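ok so I need to talk about the Velwood reunion "announcement" because my phone has been going off since breakfast and every single person sending it to me is wrong

short version - there is no reunion. no tour. no surprise record in November. somebody made a poster and it got out of hand

long version, sorry in advance, this is a thread

so last night a page called Velwood Official Returns shows up. not verified. made that same day, you can check, it's right there under page info. one post on it. the post is a tour poster with 8 cities and the old logo

the OLD logo. the one they stopped using after the second album. Léonie Cordier said in a radio interview years back that she hated that logo and would never sing under it again. that was my first clue

second clue, the poster spells her name with no accent. she has corrected talk show hosts about that accent. on air. she's not putting out a poster without it

third clue and this is the one that gets me, one of the venues is the Prurkdale Ballroom. which closed. it's a furniture store now. I bought a lamp there

anyway by midnight the page has a couple of fan groups sharing it and then one of the gossip accounts picks it up with "SOURCES CONFIRM". what sources. the source is the page. they screenshoted the page

and then the other gossip accounts quote the first gossip account. so now if you search it you get 5 different posts all saying it's confirmed and every one goes back to the same jpeg
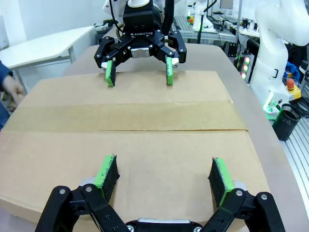 and the replies!! people were booking hotels. one girl said she'd already asked for the time off work. I felt awful reading it, I typed out a reply and it got buried under all the crying emojis in like two minutes

someone asked me "well how do you know its fake" so fine here's what I did

went to Léonie's own page. nothing. last post is her dog asleep on a rug

went to the guitarist's page. he's posting about his pottery class. has been for months. the man is deep into bowls

went to the label. Prorkenura haven't put out a new record by anyone since spring, their site still has the summer sale banner up

went to the ballroom's old website. it redirects to sofas

that's it, that's the whole investigation. took me less time than making coffee

oh and the ticket link. PLEASE do not click the ticket link. it goes to a form that wants your full name, email, date of birth and card number "to reserve your place in the presale queue". no presale on earth needs your card to stand in line

if you already filled it in call your bank today. not tomorow. tell them you put your card into a fake ticket form, they've heard it before, they won't be weird about it

and change your password if you used the same one you use everywhere (I know you did, so did I until last year)

ok update, lunchtime. the page had 2564 followers when I first looked and it's still climbing. I've reported it, got the automatic "thanks we'll review" thing. if you have a sec please report it too, pick impersonation, don't pick spam, spam goes nowhere in my experience

a few people in my replies saying "let people have fun". I'm all for fun. I've been a fan since I was taping them off my sister's radio. but a card number form isn't fun

also someone going "it could be a soft launch, bands do fake leaks now". sure, some do. do they do it with a dead venue and the singers name spelled wrong? come on

somebody else sent me the "audio clip" as proof. the 78 second one. I listened to it with headphones. that's a slowed down bit of the Leclerc session, the live one with the accordion. you can hear the same guy cough in it. same cough!! go put them side by side

I have listened to that session more times than is healthy so I'd know that cough anywhere

another update - the first gossip account deleted their post. no correction, no sorry, just gone. the ones who copied it are still up. so now it looks MORE real to people because they're seeing it from lots of places and can't find where it started

this is the part that bugs me about all of it. the page took somebody ten minutes. the cleanup is going to be me and a handful of fan group mods answering the same question until next week

speaking of mods, thank you to whoever pinned the warning in the big fan group, I can't tell who did it but you're a hero

3:40 pm. Léonie posted!!! I'm going to type it out exactly because the link isn't working for half of you:

"Not us. No shows. Please don't give anyone your card. The dog is fine, thank you for asking."

so that's from her. verified page, accent and all

gossip account number two has now changed their headline to "Velwood singer DENIES reunion rumors" like they weren't the ones spreading it this morning. unreal

to everyone who is sad, I get it, me too. I had a good thirty seconds last night where I beleived it and I was already working out who I'd bring

muting this for a bit, dinner's on. if the page comes back under another name send it to me - DMs are open, just don't send me the audio clip again

edit - it's come back under another name. Velwood Returns Official this time. same poster. still no accent. go report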